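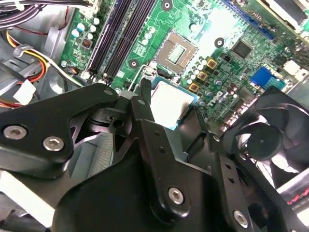

Hviid, staff writer
23 August 2024

The founder of the Atedus Listening Room would like it known that she does not run a book club. "People bring wine to a book club," she says. "We sit on folding chairs and read the minutes of the Pradel water board out loud."

Her group meets in the back gallery at Marard, a former shoe store in Pradel, and works through one public document at a time. Admission is free. The current text is 2,508 pages long, and since July they have reached page 786, a pace she calls reckless.

Anyone may read, and anyone may stop. "We had a man do 70 lines on culvert repair and then ask for a glass of water. It was the best performance I saw all year, and I went to the biennial."

Is it art? She looks at me as if I had asked whether it was soup. "The arts council thinks so. They gave us 30 chairs."

The water board has so far sent one representative, who corrected the pronunciation of a creek and left before the discussion. She has invited him back to do the appendices.

I ask what the group will read next. There is a parking ordinance she has her eye on, though some members are holding out for the zoning code. "It has maps," she says, with some disapproval. "I don't know how you read a map out loud. I suppose we'd find out."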